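Teleoperated two-person carry: robot end keeps lagging
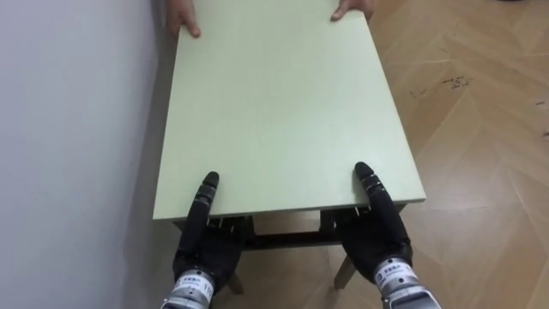 mesa_bench
We are recording demonstrations of a shared table carry, with one of us driving the robot by remote control. So far we have 42 episodes. The policy follows well in a straight line but lags when the person turns. The robot grips the near edge with a fingertip on top and the rest of the hand underneath, and the person has the far end. Should I record more, or change how we drive?

Cavis
Change how you drive first. If your operator watches the person's hands and reacts, the robot learns that delay. Agree the route beforehand and slow the turns down. I would also log wrist forces — position alone won't show who is pulling. Check the delay on your link too. Ours was 300 ms and it showed in every turn.

narno
More data. We used 3,000 episodes.

boychuk
3,000 is a lot for one table. I'd do 2 sets, turning left and turning right, and throw out any where the operator had to catch up. Swap the person at the far end as well.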